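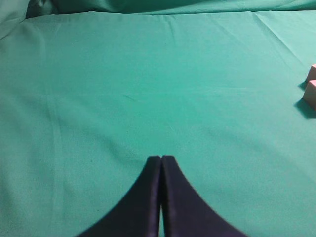 Blue-Green Cloth Chosen for the Work Tables at Hateo Repair Hall

Home News Town Culture Sport Contact

January 11, 2022 - 3 min read

LUSIVTON - The work tables at Hateo Repair Hall are getting a new cover. After many months of discussion between the hall and the people who use it, the choice is a smooth cloth in a color between turquoise and jade, and it will replace the old brown sheets which have been on the tables for as long as most visitors remember.

The hall has 17 tables in its main room. People come there to mend clothes, to sort buttons and beads, to fold linen for the exchange shelf and to do small repairs on things from home. Until now each table had a thick brown cover, fixed under the edge with clips. Small dark parts disappeared on it very easily, and a dropped needle could stay lost until the evening cleaning.

"We looked for needles more than we used them," said Vichien Intarasuk, the manager of the hall. "I wanted a surface where the eye can rest, and where you see your thing when you put it down."

The cloth was ordered from Netent, a fabric shop on the other side of the river. It is matte, with a slight sheen when the light comes from the side. The hall first asked for samples in gray, cream and blue-green, and laid them on a table near the window in June. Visitors were invited to work on all three and to write their opinion on a card. The hall collected 298 cards. Cream was liked by the quilting group, but it showed every mark of pencil, and gray was considered too sad for the winter.

One question took more time than the color, and that was how tight the cloth should lie. The old covers were pulled very flat, and the corners tore. The new cloth is left a little free, so it makes soft, shallow waves. Some visitors have complained about this. A person who cuts paper patterns needs a flat surface, and even a gentle wrinkle can move the line.

Sakda Srisuk teaches the mending class and has used the hall for many years. He asked that two tables near the entrance stay without cloth, for cutting and for measuring, and the hall agreed. For hand sewing he prefers the new cover.

"A button does not roll so far on it," he said. "On a bare table it goes to the floor, and then the whole class is on the knees."

He also advises his students to smooth the cloth with the flat hand before they begin, from the middle to the outside, and not to pull at one corner. Pulling at the corner only sends the wrinkle to the neighbor.

The price of each cover is 21 dollars, including the hem. The money comes from the yearly fund for the furniture of the hall, which this year had 456 dollars left for covers, clips and thread. It will not buy spare covers, so the hall asks visitors to be careful with ink, glue and hot irons. Ironing is permitted only on the boards at the back wall, as before.

Cleaning will be different too. The brown covers were brushed every evening and washed very seldom. The new ones will be taken off in turns, a few tables at a time, and washed at low heat. Visitors who arrive on a morning when their usual table is bare are asked to take another one, or to work directly on the wood if their work allows it.

The old covers will not be thrown away. Those in good condition will be cut into squares and used under paint pots in the children's corner, and the torn ones will become filling for draft stoppers, which the mending class plans to sew before spring. Mr. Srisuk said the brown fabric is ugly but very strong, and that he has already broken one needle in it.

Not everybody is happy with the change. One visitor wrote on her card that the new color makes all her threads look different, and that she now goes to the window to compare them. Mr. Intarasuk answered that the lamps over the tables are old and give a yellow light, and that he hopes to replace them when there is money for it.

The hall keeps its usual hours while the covers are changed. People who want a piece of the brown cloth for their own use can leave their name at the desk, next to the button jars.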